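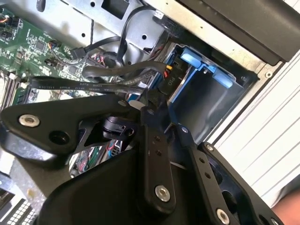

The Lesteo workshop in Fletby opened its doors for one afternoon in January, and I spent most of it next to the bench where a robot is learning to work inside desktop computers. Its lead engineer was happy to talk over the noise.

"People expect the big stuff to be hard," she told me. "The big stuff is fine! Cables are hard. They bend, they hide behind each other, and every maker routes them differently."

Over 300 visitors came through, and plenty asked to see a drive cable handled again. She never seemed to mind. "I've watched it 1,000 times and I still lean in," she said.

I asked why they use old desktops. She laughed. "They're roomy, and Howells gives us their retired ones. We have 25 on the shelf right now."

The gripper is the team's own design, all links and screws, and she talks about it the way other people talk about bikes – what she'd swap, what she'd never touch. Next up is a thinner finger for tight corners. I'd go back just for that.

Recent items
Clalberg robot club opens new room
A morning at the Fletby repair fair

Comments (2)
benchtop_fan: My son talked about the cables all the way home!
Oldsolder: Will they try laptops next?

We use cookies to remember your settings. OK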